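COMUNICADO DE IMPRENSA
Para publicação imediata

Flamside abre em maio uma sala de trabalho onde quase tudo tem rodas

A empresa de mobiliário Flamside anuncia a abertura da Sala Skenon, um espaço de trabalho partilhado para equipas pequenas, situado no primeiro andar do edifício Aebischer. As reservas começam em maio e podem ser feitas para meio dia ou para o dia inteiro, a partir das 8 horas.

A sala tem uma ideia simples: quem a utiliza deve poder mudar a sua disposição sem pedir ajuda. Por isso o quadro branco está montado numa estrutura preta com rodízios, e as cadeiras de escritório têm também base com rodas. O soalho de tábuas, em tons castanhos e cinzentos, foi mantido à vista, sem tapetes, para que os móveis circulem com facilidade.

«Durante muito tempo vendemos mesas e cadeiras para salas onde depois tudo ficava no mesmo sítio», afirma Ambros Reisinger, diretor da Flamside. «Nesta sala quisemos fazer o contrário. De manhã uma equipa encosta as mesas à parede, à tarde outra equipa precisa delas no meio, e isto deve demorar poucos minutos.»

As mesas brancas pertencem à linha Prasix, que a Flamside produz em quantidades pequenas. Até hoje foram entregues 896 unidades desta linha, a maior parte a escolas profissionais e ateliês. O desenho do tampo evita os cantos vivos nos lugares de passagem — um pedido que os clientes faziam com frequência.

A Sala Skenon recebe até 20 pessoas e tem aproximadamente 500 livros e catálogos de consulta no corredor de acesso, que podem ser lidos no local. Cada reserva inclui a utilização do quadro com marcadores, das mesas e das cadeiras. O material próprio das equipas pode ficar guardado de um dia para o outro, mediante acordo prévio.

Antes da abertura, a sala foi utilizada durante três meses por equipas convidadas. As suas observações levaram a algumas alterações, entre elas a troca dos rodízios do quadro e uma nova posição das tomadas — esta última obra fica concluída antes das primeiras reservas.

As condições de utilização e a tabela de preços estão disponíveis na receção do edifício. Os jornalistas interessados em visitar a sala podem combinar uma hora com o serviço de imprensa da Flamside.
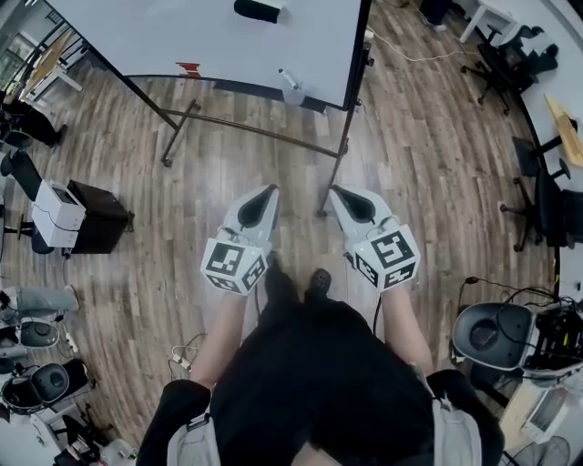 Sala Skenon, com o quadro branco sobre rodízios e as cadeiras de escritório junto à mesa. Foto: Flamside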